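Powell Council Splits Over Who Gets to Hand Out 52 Summer Jobs

Apr 14, 2019

The Powell City Council spent most of its last meeting on a question the city charter does not answer: whether a council member who is allowed to recommend people for summer jobs is also allowed to be angry when they aren't hired.

The city has 52 seasonal openings this year in parks, streets and the front office. It has received 687 applications. Under a custom dating back to a mayor who liked a quiet life, each member may send over a list of names, and the personnel office may read it.

Members from the Meltitz district say their list was not read. The personnel office says it was read with great interest.

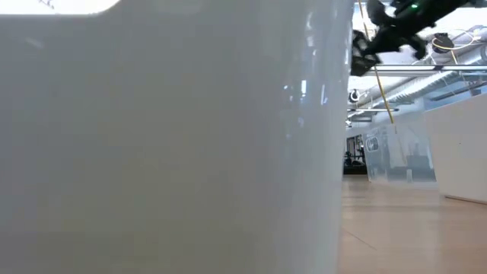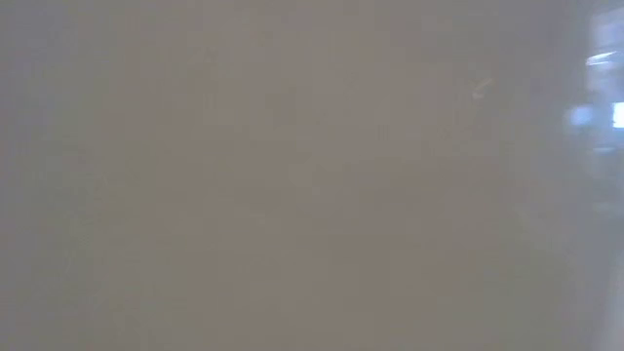
Do council members have a legal right to fill any of the jobs?
The charter gives hiring to the personnel office alone. A member's list counts as a letter of reference, and so does one from an applicant's aunt.

The majority leader called the lists "a courtesy." The minority leader called them "a promise," then asked that the word be struck from the minutes, then asked that it be put back. Both sides agreed that merit should come first – each had brought a list of it.

A motion to set aside 100 applications for a random drawing failed on a tie. A second motion, to ask Indside, the city's payroll contractor, to run the whole thing, was withdrawn after members learned the fee would be more than $500 per hire.

The city attorney has been asked for a written opinion. The last one the council requested, on parking along Drutine Avenue, arrived in November and is still being studied.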